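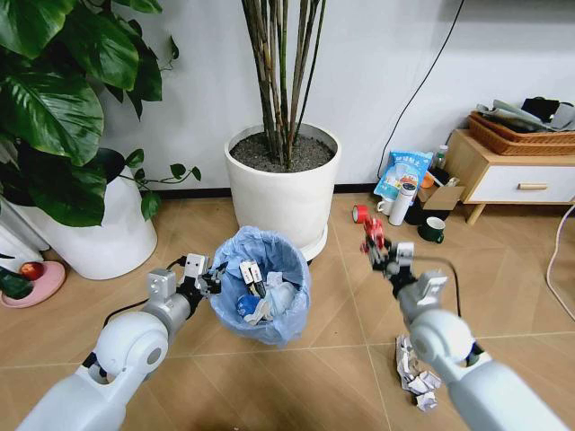

Two arms at work beside the trash bin in the Sudside test room.

ROBOTICS & SOFTWARE

Picking up litter sounds like the simplest chore in the house, and Réjean Melnyk will cheerfully tell you how wrong he was to think so. He writes the planning software at Weteck, and he has spent most of a year teaching a pair of arms which of them should reach for what (and, just as important, which of them should stay out of the way).

The planner is called Monti. It looks over the floor, picks a target, and works out a path for each arm 2 seconds ahead, checking as it goes that the elbows won't meet over the bin. Early versions were so polite that both arms would wait for the other one to go first – Melnyk has a soft spot for those – and it took six rewrites of the scheduling code before they stopped.
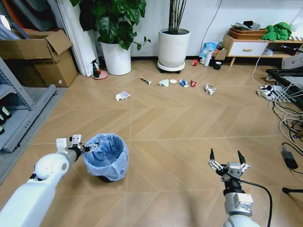
Perception is the part he grumbles about most. A tissue has no proper shape, a plastic bag has even less, and anything shiny plays tricks on the depth reading. So the team built Inberg, a replay tool that lets them step back through any run and see what the software believed it was looking at. By November it held 1,095 runs, and Melnyk still likes to open a few of them with his morning coffee before he touches any code.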